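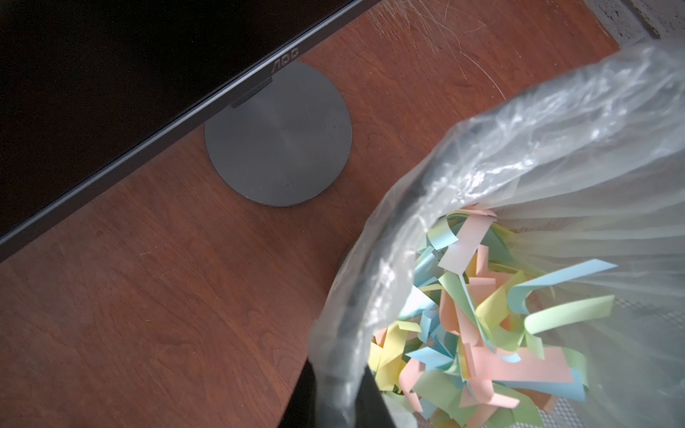 Fig. 4.1 Desk with monitor and lined wastebasket, shredded paper inside.

Chapter 4
Rules for Shared Workspaces

By the end of this chapter: define a work zone, write a stop rule, fill in a clearance sheet. Bring your notes from Chapter 3 – the speed tables come back.

Start with an ordinary desk. A monitor on a round base, bare wood, a basket at the edge with a plastic liner puffed out over the rim. Nothing in Fig. 4.1 is dangerous to look at. But a written rule has to cover all of it. Liners fold and snag. Paper strips curl up and stick out in every direction. Is the liner part of the basket, or a separate object? The first Vilden site rules did not say, and two crews read them two ways.

Apolline Guillot, who rewrote those rules for Lebrun, began with soft items. Her draft ran to 38 clauses. Too many. The October version kept 20, and most of teh cuts were repeats.

Three terms to learn now:

Work zone – the space the arm may enter during a task.
Keep-out item – anything inside the zone it must not touch. Monitors and stands go here unless the task sheet says otherwise.
Soft item – bags, liners, loose paper, cloth. Shape can change on contact, so clearance is measured from the outermost fold, not the rim.

Clearance in this chapter is 400 mm for people, always. For soft items see Table 4.2, wich follows the Verkico format.

4.1 Marking the zone

Mark before power on.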